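Mfaume Posts Results of Its Four-Gripper Desk Trial

Flirkerport, 2023-05-01

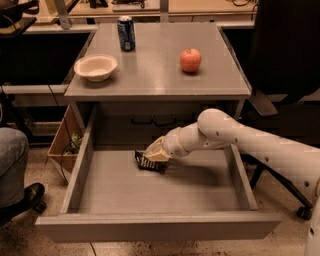
Hi everybody, Jeptoo Kombo from Mfaume again. I run the test bench, which means I get to write the announcement when the bench finally has something to announce, and this time it does! We've finished the first full round of our gripper comparison, the one I kept promising at the spring open house, and the results are free to download from our site as of this morning.

The short version: four grippers, one arm, one desk with a drawer, 373 tries. We wanted to know which gripper copes best with small things in awkward places, and by awkward I mostly mean drawers. A tabletop pick is pretty easy these days. Put the same little package down inside a drawer and you've got walls on every side, a front panel in the way, and an arm that has to bend over the edge and still point its fingers at the floor.

On to the numbers. Out of 373 tries, 237 ended with the object picked up and set down where we asked for it. Most of the rest were drawer picks, and 64 of those were stopped by our own controller when the wrist got too close to a side wall. I argued for counting the stops as failures. Cledwyn Voyle, who wrote the controller, argued that a safe stop is a good day at work. We went with my way in the main table and his way in the appendix, so you can take your pick.

The winner (I know you scrolled down for this) was the Miscombe two-finger, our own design, in its slimmer version. Before anyone writes in, yes, we make that one, and yes, we worried about it. That's why every try was run from the same start pose with the same settings, and why the raw logs are in the download along with the tables. The wide Miscombe came in third. It did great on apples and cans up on the desktop and then bumped its knuckles on pretty much everything lower down.

The suction gripper surprised me. I had it down for last place on day one, and it beat everything else on flat, shiny packages lying level. Tip the package against a side wall and it lost its seal over and over. The three-finger gripper was lovely to watch and slow, and if you're picking up fruit all day you may not mind the slow part.

We tried two camera spots as well, one on the wrist and one up high looking down over the desk. The high one was better for finding things and the wrist one was better for the last few inches. Using both took some fiddling (the two views disagreed on depth until we redid the calibration, and there went a week) but it's how we'll be running from here on.

"I'd like people to try to break these results," says Cledwyn. "Change the drawer, change the lighting, use a meaner object. If the slim fingers lose, send us the log and we'll print it next to ours."

Round two starts later in May at the Drornmont workshop, with a softer fingertip and a new wrist that's 15 millimeters shorter. I have high hopes for the wrist. We also have room for one or two outside grippers, so if you build them and yours bolts to a standard flange, please get in touch! You'd need to bring your own spare fingers and be okay with us publishing whatever happens.

The download has the result tables, the logs, the controller settings for each gripper and the drawings for the slim Miscombe fingers. Questions about the tests come to me, Jeptoo Kombo, at the Mfaume test bench in Flirkerport. Questions about the controller go to Cledwyn Voyle, same building, one floor up.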